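3.2 Materials and the naming task

The participants were 106 adult learners of English, recruited through two evening schools. Each person saw 54 pictures on a screen and typed the first noun that came to mind. We wanted to know when learners choose a general word (box, can) and when they choose a narrow one. Some items were plain shapes with no writing on them.

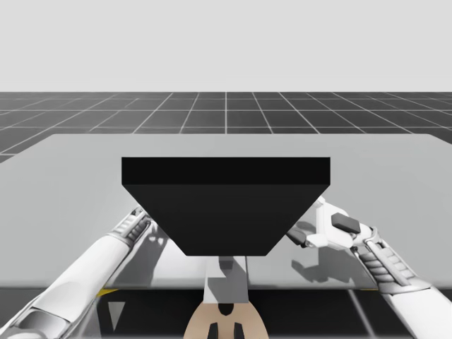

Figure 3. An item without text or markings: a large black box-like object.

For the plain items the answers were short, and "box" was the most frequent noun in both schools. Learners with less than 8 months of classes often left the field empty - we coded these cases as missing, following Guo's scheme from the April pilot. Packaged food gave a different pattern. Many learners typed the brand alone, and a smaller group wrote "can" or "meat". Brand answers were accepted as nouns, but they were analyzed separately in Section 4.

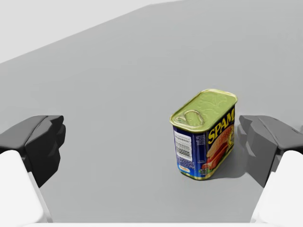 Figure 4. An item with a known brand: a can of SPAM.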